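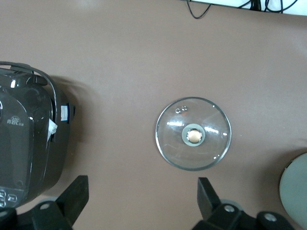 Figure 2. A rice cooker on a tabletop.

4.2 Where the evening meal gets decided

We had gone into the Belhaj households expecting to hear a good deal about recipes, and we did hear about them, often over a second or third glass of tea, but what people wanted to talk about most was timing. Supper, for the 18 families who kept diaries with us, was usually settled long before anyone was hungry, and very often by whoever came home first and started the grain. A dark rice cooker like the one in Figure 2 turned up again and again in these accounts – less as a thing people cooked with than as a kind of clock, because once it was on, everybody else in the home knew how long they had. Ilham El-Sayed, who read all of the diaries with us, marked such passages as "anchor steps," and we have kept her term.

Anchor steps were most common on weekdays and in homes with five or more people, which fits well with the earlier Vikden interviews (Mahrous and El-Sayed, in preparation). Of the 285 evenings in the diaries, the ones with an anchor step also tended to be the ones where the family sat down together, though we would ask the reader to be gentle with that finding – a family that plans to eat together may simply start the rice sooner. We come back to this question in Section 5, using the longer Kondanier diaries.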